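February
Beat Camenzind

4. Tone and Edge on Light Tables

4.1 Material

The Skarkstead set holds 188 pictures of household tabletops and the things left on them: mugs, plates, small wooden parts, paper, cloth. Two readers sorted the set in two rounds, working apart in the first and together in the second. The pictures were ordered by how much of the content could be named from tone and edge alone. Focus was not used as a ground for removal, and the soft pictures were kept in the same order as the sharp ones.

Three terms are used below. A field is an area of near-even tone. A mass is an area that differs from the field but has no closed outline. An item is an area with an outline firm enough to be named. The same object can be a mass in one picture and an item in the next, and no attempt was made to carry a name from one picture to another. The sorting sheet (Proso) had one line for each term and a free line for color.

4.2 Masses without outline

At the low end of the order, the difference between mass and field is about one step of gray. Figure 4 belongs to this group. The field shifts from a faint greenish gray at the upper left to a bluish gray on the right. The central mass is slightly darker than the field and fades into it on all sides, so any line drawn around it depends on the reader.
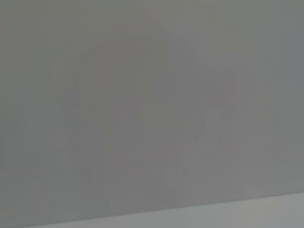 Figure 4. Central mass on a gray field, with faint diagonal strokes to the upper right and two weak reddish tints.

Both readers entered the mass and left the name line blank. The reddish tints were harder to place. Each is a slight warming of the gray with no border of its own, and the sheet had no entry for a color that belongs to no item. They were recorded on the free line as "tint, red, weak." In the second round the same entry was used for all warm or cool patches of this kind, whatever their size.

The diagonal strokes were entered as part of the mass. An earlier version of the sheet (Turari) asked for a separate entry wherever a mass branched, and this gave long lists with very little agreement between readers. The rule was dropped. Where a branch runs out into the field before it closes, it is now counted with the mass it leaves.

4.3 Lines without items

A second group has no mass at all. The content is a line on a field, and the line may be a seam, a crease or the meeting of two panels. Since these cannot be told apart by tone, the sheet gives them one entry, "line," with a note on its direction and on where it is darkest.
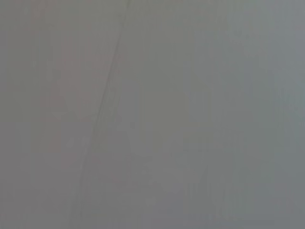

Figure 5. Thin dark line on a plain gray surface, clearest in its upper third.

In Figure 5 the line starts at the top, slightly left of center, and slants down to the left. Below the middle it widens and becomes hard to separate from the tones beside it. The readers gave its upper part the same entry and disagreed on its lower end. This was common. Under the Aigner rule, adopted for the second round, a line ends at the last point where both of its sides can be followed, and anything past that point is counted as field.

The two sides of the line differ in color more than in lightness. The left is faintly pink or mauve and the right is more neutral. A difference of this size was not taken as evidence of two materials.

4.4 Items on a white table

At the high end, nearly everything on the table can be named. A matte white top gives a strong edge to dark ware and a weak one to pale wood, and Figure 6 has both.
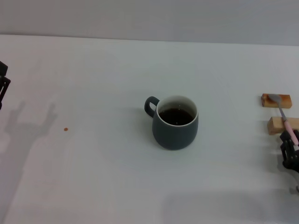 Beat Camenzind

The mug in Figure 6 carries three tonal steps in a small area: the dark slate-gray outside, the thin white rim, and the coffee, nearly black, a short distance below the rim. The rim is close in tone to the table and would be weak against it if it stood alone. With dark glaze on one side and coffee within, it was entered as a firm edge by both readers. The handle is read from the small patch of white table inside its loop as much as from its own shape.

The two wooden blocks on the right differ from the table mainly in hue. They are light and natural in color, and on the tone line they score well below the mug. Both were named without dispute, which suggests that a pale tan is enough to carry an item on this surface when the shape is a simple rectangle.

The tiny orange-brown spot to the left of the mug was entered as an item by one reader and as a tint by the other. It may be a crumb or a droplet. The joint entry is "spot, unnamed." Shadows were left off the item count throughout, including the large soft one toward the lower left and the faint one near the mug.

4.5 Agreement

Across the set the sheets hold 3,000 entries. Agreement was highest for items with a dark outside on a white or near-white top and lowest for the ends of lines. Masses fell between the two. Entries for tint were left out of the comparison, as the wording of that line changed between rounds. The effect of table color on pale wood is taken up again in Section 5, where the same terms are applied to brown and patterned tops.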